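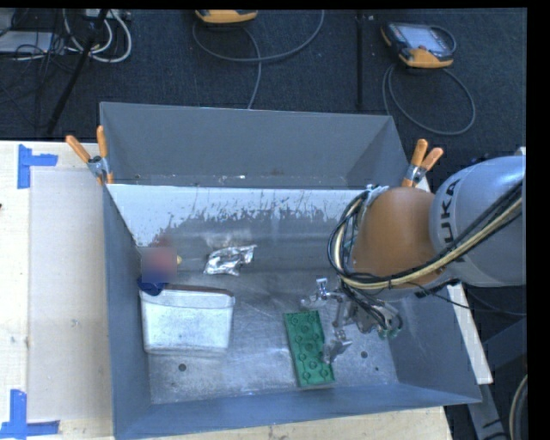 A green building block in a metal bin.

GARKILPORT — Used building blocks will be handed out by the bag again starting this Saturday, after the Garkilport Toy Exchange finished moving its stock out of cardboard boxes and into open metal bins.

The exchange, on the ground floor of the old Petek hardware store on Mill Street, closed its block room for most of September to make the change. Owner Flynn Baxter said the boxes had been giving out one after another since spring.

"You'd pick one up by the sides and the bottom would stay on the table," Baxter said. "I taped some of them four or five times. At some point you're just buying tape."

The exchange takes in toys that families have finished with and gives store credit for them, or passes them along free to day care centers and schools in the Garkilport area. Blocks make up the largest share of what comes through the door. They arrive in shopping bags, pillowcases, dishpans and, in one case last winter, a suitcase with a broken lock that had to be pried open in the parking lot.

The bins are sheet metal and came from a bakery supply warehouse in Wimport that was clearing out its back rooms. Baxter paid $3 apiece for 16 of them. They are used, and they look it, with scratches and scuffs along the bottoms. A few have small holes in the floor where something was once bolted through. Baxter said the holes were too small for a block to fall through and that he did not plan to fill them.

He had looked at plastic tubs first. The tubs were lighter, he said, but the ones he could afford had high, straight sides, and children at the exchange had trouble reaching what was at the bottom. The metal bins are wide, with a sloping front, and can sit on an ordinary table.

The drawback is the noise. A bag of blocks emptied into bare metal can be heard in the dentist's office upstairs, and the exchange has agreed to do its pouring before 9 a.m. on weekdays. Baxter tried a layer of felt in one bin and took it out after a week when it filled with lint and pretzel crumbs.

Sorting is done by size and type first and by color only when there is time. Large blocks for toddlers go in the bins closest to the door. Standard bricks are next, followed by plates, wheels, windows and the odd pieces that belong to no set anyone at the exchange can name. Green has been the hardest color to keep in stock. Baxter thinks families hold on to green pieces for lawns and trees, or that they get lost in the yard.

"We get red all day long," he said. "Somebody came in last month wanting green for a soccer field and I think I found her enough for one end of it."

Blocks are washed before they reach the bins. The exchange soaks them in warm water with dish soap, rinses them in a colander and spreads them on bath towels overnight. Wheels and anything with a metal axle are wiped by hand so that they do not rust. Pieces with tooth marks are kept if the edges are smooth. Cracked ones are thrown away, along with magnets, batteries and anything small enough to worry parents of very young children.

The washing has gone more slowly this year. Donated bags now sit unopened for 3 days before anyone handles them, and only two families at a time are allowed in the block room. A strip of tape on the floor marks where the second family waits. Hand sanitizer is by the door, and masks are required for everyone over the age of 2.

Because of the limits, customers will be asked to fill one bag per visit. Bags are provided at the counter in two sizes. The smaller costs $4 and the larger costs $7, the same as before the closing, and store credit can be used for either. Baxter said the bags do not have to be weighed, and that blocks piled a little over the top are fine as long as the bag can be carried to the car without spilling.

Blocks for schools and day cares are set aside separately. The exchange has filled almost 30 requests so far this year, including one from the Cuken Road preschool, which asked for individual sets so that children would not have to share. Each child there received a zippered pouch of blocks with a name tag on it. The pouches go home on Fridays and come back on Mondays, sometimes with a few more blocks in them than they left with.

Requests from teachers can be made by phone or by leaving a note in the mail slot. Baxter asked that notes include the number of children, their ages and a telephone number that someone will answer during the day. Most orders take a week to fill. Orders for a single color take longer.

Donations of blocks are being accepted again as well. They may be left on the covered porch at the side entrance during store hours, in a closed bag or box. Mixed bags are fine, and nothing needs to be taken apart beforehand, although Baxter said he would be grateful if people checked for coins, hair ties and food. Instruction booklets are welcome even when the set is missing pieces. The exchange has a binder of 145 booklets at the counter that customers may look through or copy.

The exchange cannot take stuffed animals, puzzles or ride-on toys at this time. A shelf for board games is planned for later in the fall, once the last of the cardboard has been hauled off.

The block room will be open Saturday from 10 a.m. to 4 p.m. and regular hours resume the following week, Tuesday through Saturday. Parking is behind the building, off the alley. The front steps are being repaired, and strollers should come in by the side entrance.

Posted October 14, 2020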